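5 Mounting the shelf units

5.1 Before you start

The Grandik wall shelf is supplied as two uprights, four shelf boards, a rear rail and one bag of fixings. Check the contents against the parts sheet before drilling. Claims for missing parts cannot be accepted once the rail has been fixed to the wall.

The rear rail carries the full load of the unit. It must be fixed into solid masonry or into timber studs. The plugs supplied are for brick and dense concrete only. For plasterboard, aerated block or lath and plaster, obtain suitable fixings from a builders' merchant and follow the maker's load figures.

CAUTION: Check for pipes and cables with a detector before drilling. Do not drill directly above or below a socket or switch.

Tools required: spirit level, pencil, tape measure, hammer drill with 8 mm masonry bit, cross-head screwdriver, 4 mm hex key (supplied).

5.2 Fixing the rear rail

1. Mark the height of the rail on the wall. The top edge of the rail sits 40 mm below the top of the finished unit.

2. Hold the rail against the wall and level it. Mark the two outer holes first, then the centre hole.

3. Drill each hole to a depth of 80 mm. Clear the dust before inserting the plugs.

4. Push the plugs in until they are flush with the wall. If a plug turns in its hole, remove it, fill the hole and move the rail sideways by at least 50 mm.

5. Fit the three long screws and tighten them by hand. Do not use an impact driver.

NOTE: On uneven walls, use the plastic packers between the rail and the wall. No more than two packers may be used at any one fixing.

5.3 Hanging the uprights

1. Hook the left upright (marked L on the inner face) over the end of the rail. It drops about a finger's width when it seats.

2. Repeat with the right upright.

3. Check the diagonals. The two measurements should be equal. The nominal figure is 1,138 mm, but the actual figure varies with the packers used — what matters is that both diagonals agree.

4. Tighten the locking screw at the top of each upright with the hex key.

Boards are fitted from the bottom upwards. Slide each board in from the front with the grooved edge to the rear, and press down until both clips engage. If only one clip engages, lift the board out completely and start again. Levering a board from one end will split the clip seat.

5.4 Loading

The maximum load is 200 N per board, evenly spread. Place heavier items on the lowest board and towards the uprights. Baskets and boxes may be used for small items, provided that they stand fully on the board and do not project beyond its front edge.
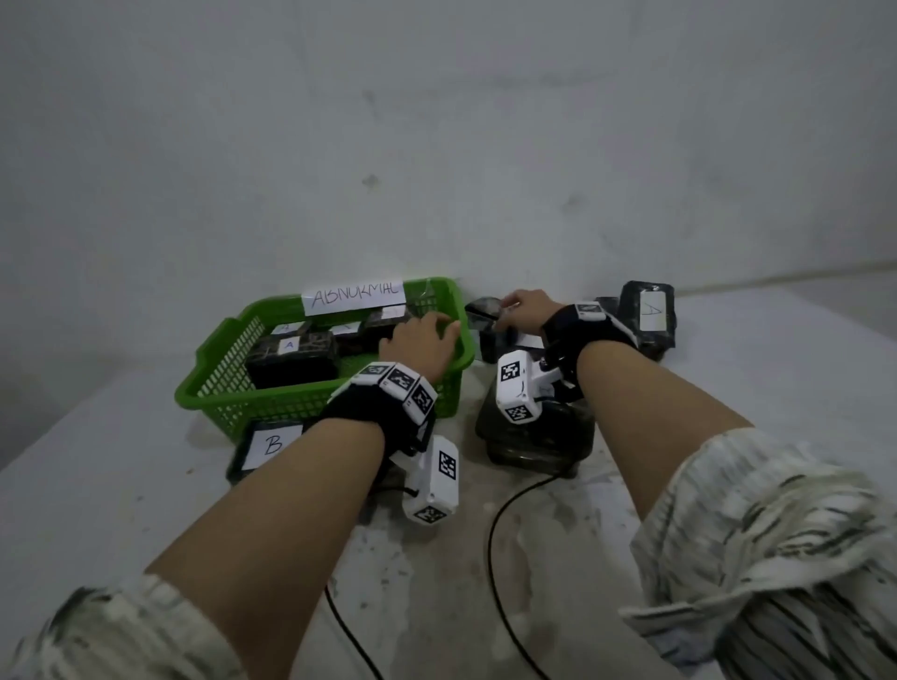
Section 5 text: Idun Ekström
Checked by: Gøran Strömberg
Last revised: August

After loading, wait one day and check the locking screws again. The timber settles slightly under load and a quarter turn is usually needed. Check once more after a month, then yearly.

WARNING: Do not climb on the unit or hang anything from the front edge of a board. In homes with small children, fit the anti-lift clips (bag C) to every board.

5.5 Moving a board

1. Empty the board and any board above it.

2. Press both clips inwards and lift the front edge slightly.

3. Draw the board forward until it is clear of the uprights.

4. Refit at the new height as described in 5.3. The minimum gap between boards is 120 mm.

5.6 Faults

Board rocks from front to back: one clip is not engaged. Remove and refit.

Unit leans forward: the locking screws are loose, or the rail has pulled away from the wall. Unload the unit at once and inspect the rail fixings.

Upright will not seat on the rail: paint or filler in the hook. Clean with a stiff brush — do not file the hook.

Creaking when loaded: normal during the first week. If it continues, apply a little candle wax to the grooved edge of the board.

Spare clips and packers are ordered by part number from the sheet in section 9. Uprights are sold in pairs only.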